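Helarmont Radio Network: Game Broadcast FAQ
Updated Friday, May 8, 2020
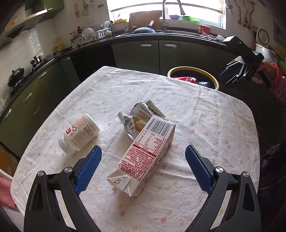 A milk carton on a flowered tablecloth.

Who is calling Helarmont games this season?

Lộc Dương has play-by-play for all home and road games. Dilek Çınar is the analyst. She worked the pregame show for two seasons before moving into the booth.

Where can I listen?

Games air on the network's 5 stations. The Clandar station carries every game. The other four carry every game except when a local high school playoff is on at the same time, and those conflicts mostly come up in November. Check your station's schedule that week.

Is there an online stream?

Yes. The stream is free and does not require an account. It starts with the pregame show and ends when the postgame show signs off. Between games the page plays nothing, so silence on a Tuesday is normal.

Why is the radio call ahead of my TV picture?

Television signals usually take longer to reach you than over-the-air radio. If you like to watch with the sound down, pause the TV at kickoff until the two match. The online stream runs behind both, and we have no way to shorten that delay.

Are games on television?

Bredonico Sports has the home games. Road games are shown by the home team's TV partner if it has one. We don't control those broadcasts and can't answer questions about blackouts.

Do the announcers travel?

Yes, to all road games. If travel falls through, they call the game from the Clandar studio off a video feed and will say so on the air.

Can I get a copy of an old broadcast?

The archive has 285 full games. Send the opponent and the season, and we will tell you if we have it. Anything before the move to the current stadium is on tape and takes longer to find.

How do I buy advertising?

Hoàng Media handles all sales for the network, including the halftime and scoreboard segments. Please don't send ad requests to the announcers.

Can I get a birthday or anniversary read on the air?

One group of names is read in the third quarter of home games. Send yours by noon the Thursday before. We do not read business names in this segment.

How do I report a signal problem?

Tell us the station, the time and the town you were in. For stream problems, tell us what device you were using.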